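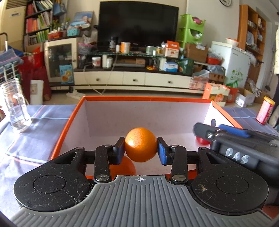
# Teterus 白色长电视柜,用了大半年之后来说说

这台电视柜是去年九月搬进家门的,当时就答应过几个朋友要写一篇,结果一拖拖到现在。拖久了也有好处,刚装好那几天看什么都顺眼,要是那时候动笔,多半通篇都是夸奖。如今新鲜劲儿过去了,抽屉拉了不知多少回,台面上也早就堆满了东西,心里的评价反而踏实一些。

先交代一下买了什么:Teterus 的长款电视柜,白色,顶上带一层玻璃搁板,正面三只抽屉,配深色的小拉手,另外有一层敞开的矮格。我在 Condori 的线下店里买的,柜子本身 860 元,送货加安装另收 222 元。同一家店里还有一款 Mudska 的,标价 600 元,我在两台之间来来回回走了好几趟,店员都来给我倒了两次水。最后没选便宜的那款,原因很简单,它没有玻璃那一层,而我从进店开始就惦记着那层玻璃。

## 外观

我家客厅的东西多,颜色也杂。一边的高书架塞满了书,旁边还有带玻璃门的白色小展示柜,展示柜顶上放着一个蓝绿色的收纳筐,再过去是米色的立式空调。这么一屋子东西,要是再来一件花哨的大家具,我自己都嫌吵。所以白色的长柜子放进来,我是真喜欢!它矮矮长长地横在那里,和小展示柜摆在一起像早就商量好了似的,虽然两件东西买的时间差了好几年,牌子也不是同一个。

电视是大屏的,黑的,关着的时候就是一大块黑色,以前摆在旧柜子上总显得头重脚轻。换了这台长的以后好多了,两边都有余地,看着稳当。三个深色小拉手也和屏幕的黑色有一点呼应,这一点是 Muthoni Shirima 来吃饭的时候指给我看的,我自己天天坐在对面,居然一直没留意到。

## 玻璃搁板

好看,好放,也费抹布。这层玻璃原本的打算是只放电视,最多再添一盆小绿植,结果呢,家里有平面的地方就会长出罐子来。现在上面有橙白相间的罐子,有一个深色的罐子,有红白相间的盒装东西,还有别的几个铁罐,绿植到今天也没买成。

承重方面我没做过什么正经测试,只能说我家这样放着,到现在没出过问题,也没有听见过让人心慌的声音。擦起来比较麻烦,玻璃上落灰特别明显,下午太阳一斜照进来,手印一个接一个地冒出来。我试过好几种擦法,最后还是老办法管用:先用微湿的软布过一遍,再拿干布收一遍。要是你家也朝西,又恰好是看见手印就难受的性子,买之前请想一想这件事。

## 抽屉

三只抽屉是我用得最多的地方,也是最想夸的地方。左边那只放遥控器、电池、各种说明书;中间那只归茶叶和零食;右边那只本来说好了空着备用,没过一个星期就塞进了针线盒和一大把不知道开哪把锁的钥匙(谁家没有这么一把呢)。

滑轨顺不顺,我觉得要分开说。空的时候很轻,手指一勾就出来;装满之后会沉一些,尤其是放说明书的那只,拉到底的时候会微微往下点一下头。安装的师傅 Idrisa Mwaipopo 当时就提醒过我,重的东西尽量往里放。我那会儿点头点得很诚恳,转身就忘了。后来老老实实重新收拾了一遍,确实好了不少。

拉手要单独提一句,做得小巧,秀气是秀气,可我父亲手指粗,他每次来都要说抠不住。你如果家里有老人常用,可以问问店里能不能换大一号的,我问的时候说是可以自己另配。

## 敞开的那一格

下面这层没有门,刚开始我有点嫌弃,总觉得会乱。用着用着倒离不开了,红盖子的白色容器和一个蓝白色的盒子就搁在那里,弯腰伸手就能拿,省得开抽屉。

缺点也是明摆着的,灰。矮格离地近,扫地的时候扬起来的灰有一半都归它。我现在的做法是只放有盖子的东西,盖子脏了擦盖子,里面总归是干净的。

## 走线

全篇里扣分最多的一项来了。这台柜子对电线不怎么上心,我收到的这台没有安排放插线板的位置,于是我家那条白色的插线板至今躺在柜子前面的地上,线往上拖着。好在是白色的,和柜子一个颜色,远看不算太扎眼,可每次拖地都得先把它挪开,拖完再挪回去,日子久了真有点烦。

我去店里问过,人家推荐我买 Drallavthorpe 的理线盒,我还没下单,主要是不确定尺寸合不合适。有用过的朋友麻烦留言告诉我一声,先谢谢了!

## 日常相处

我们家的客厅从来不只是看电视的地方。电视柜前面那张桌子铺着蓝白条纹的桌布,吃水果、拆包裹、装盒子,什么都在上面做,透明玻璃罐和各种纸箱常常一起摊开。东西一多就要找地方过渡,以前是往沙发上扔,现在是顺手往电视柜上一放,这也算它没写进说明书的用途吧。地上偶尔还是会有袋子靠着,红的、白的都有,那是我的毛病,怪不得柜子。

气味方面,刚拆开的时候有一点,我开着窗通风 2 个星期,之后就闻不出来了。每个人鼻子不一样,家里有小孩的,可以多晾一阵子再往里放吃的。

## 值不值

加上送装,总价对我来说不算随手就能买的数目,我也确实心疼过几天。到现在我是满意的,抽屉实用,玻璃那层漂亮,整间屋子看着清爽了一些。走线的问题如果厂家以后能改,我会更愿意往外推荐。

适合的人:客厅不大、杂物不少、愿意隔三岔五擦一擦玻璃的。

不太适合的人:设备特别多、线特别多,又见不得地上有插线板的。这样的话,还是去找背后有走线孔的款式更省心。

五分满分,我给四分。等理线盒的事情有了着落,我再回来补几句。

2026-04-15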